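Rope and cord tips for the camp workshop (and your garage)
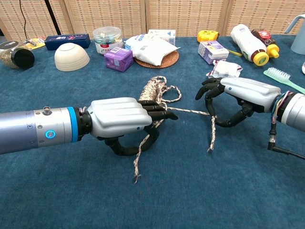
6 min read

Quick one today, opening lists are due and I have 2 sheds to sort. These are the things I get asked every summer by new staff, plus parents who want to know why the clothesline they sent came home as one big knot. Works the same at home. Skip to whatever you need.

Cutting it

Tape first, then cut. Wrap masking tape tight where you want the cut, three or four turns, and go through the middle of the tape. Two clean ends, both already held. Electrical tape is fine too but it goes gummy in the heat and by August you'll be picking it off with a thumbnail.

Sharp knife on a scrap board. Not the good scissors. The good scissors are for fabric and they have a ribbon on the handle for a reason, people.

Thick rope: hatchet laid on the tape, tap the back with a mallet. Adults only for that one.

Stopping the fray

Nylon, poly, anything shiny and plastic feeling: melt the end. Lighter, few seconds, outside or with a window open. Let it cool before you touch it. Do NOT roll it between your fingers, I don't care what your uncle does. Press it on the side of an old tin can if you want it flat.

Cotton, jute, sisal: don't melt, it burns. Whip it. Thin waxed thread, make a loop along the end, wrap back over the loop toward the tip, tail through the loop, pull the loop under, trim. Wraps should run about as long as the rope is wide, a bit more if you're nervous.

No thread? White glue. Dip the end, squeeze it out with a rag, hang it over a nail overnight. Not pretty, lasts a season.

Already badly frayed: don't try to rescue the fluffy part. Cut back to where the lay is still tight and start again. You lose a few inches. Fine.

Coiling without the twist

Twisted rope wants to go one way. Most of it is right-laid, so coil clockwise and it lies down for you. Go the other way and you get kinks and figure eights. Braided doesn't care so much.

Give it a half turn with your fingers as each loop comes in. You'll feel it relax. Don't wind it round your elbow, that puts a twist in every single loop and somebody has to take them all out later (me).

Finish with a few wraps round the middle and pass the last bight through the top. Hang by that. Coils on the floor get walked on and sand gets in.

New rope straight off the spool is usually full of twist. Drag it across the lawn, no weight, nobody holding the far end. Then coil.

Washing

Yes you can wash it. Pillowcase, knotted shut, cold water, tiny bit of mild soap. Gentle cycle. No bleach, no softner. Rinse twice if it's been in the lake.

Craft cord with bright dye: wash by itself the first time. Ask me how the lost property towels went pink.

Dry it in the shade, loose, over a rail. Not in the dryer. Not on the radiator. Putting it away damp is how you get the smell, and the smell does not come out.

Getting knots out

Stop pulling. Push rope INTO the knot instead of out of it, work both sides, bend it back and forth. Most give up in a minute.

Still stuck? Roll it under your shoe on a hard floor. Then a blunt spike, a knitting needle, the handle of a teaspoon. Never a knife point, you'll nick a strand and not notice.

Thin cord, a shake of baby powder. Wet cotton knots, wait till dry.

Storing

We use Brokham tubs, the shallow ones, lids that snap. Deep tubs turn into soup. One kind of rope per tub. Label on the short side so you can read it on the shelf.

Length goes on a tag. Masking tape folded over the end, number in marker. Saves measuring the same rope all summer. Ours are cut to 6 feet for knot practice and 70 for the clotheslines, everything else is "bits" and lives in the bits tub.

Pegs on a board beat hooks. Hooks catch. My board is scrap pine with short Bolta dowels glued in at a slight upward tilt. Took an hour. Been up for years.

Keep rope away from the paint thinner and the battery shelf. Fumes and acid wreck it and it'll look perfectly OK right up until it doesn't hold.

Mice like jute. Lids.

When to throw it out

Open the strands with your thumbs and look inside. Powder or broken fibers in there, it's done. Same if it's gone stiff, flat in one spot, or has a shiny melted patch.

Cut dead rope up before it goes in the trash. If you leave it in one piece someone will pull it out and make a swing. Short pieces go to the craft table for keychains and doll hair.

None of this is for climbing gear or the high ropes. That has its own log and its own inspection and you don't touch it.

Buying

Stedar does a decent cotton clothesline, soft, takes a knot well, good for small hands. Corrigan twisted poly is cheaper and slippery, ok for tarps, bad for teaching. Buy the spool if you've got a group, buy the hank if it's just you.

Feel it first if you can. If it squeaks it'll slip.

Mixed color stuff is great for beginners, they can follow where a strand goes. For two-rope knots use two different colors, one each side, you'll explain it half as many times.

Odds and ends

Drawer sticking in the bench? Rub a candle along the runners.

Glue bottle blocked, soak the cap in warm water, then a toothpick. Put a screw in the nozzle after.

Rusty scissors, cut through folded foil a few times, drop of oil on the pivot, wipe.

Sawdust on a paint spill, leave it, sweep. Same for oil.

Tape you can't find the end of: run a toothpick round the roll till it catches. Then leave the toothpick stuck under it.

Marker lids off overnight, stand them tip down in a cup with a splash of water (water based ones only!!). Half of them come back.

Send your own and I'll add the good ones. Knot sheet for the cabins is next, once I've found the laminater.

Finbarr Nic Giolla, workshop
Updated 2020-04-01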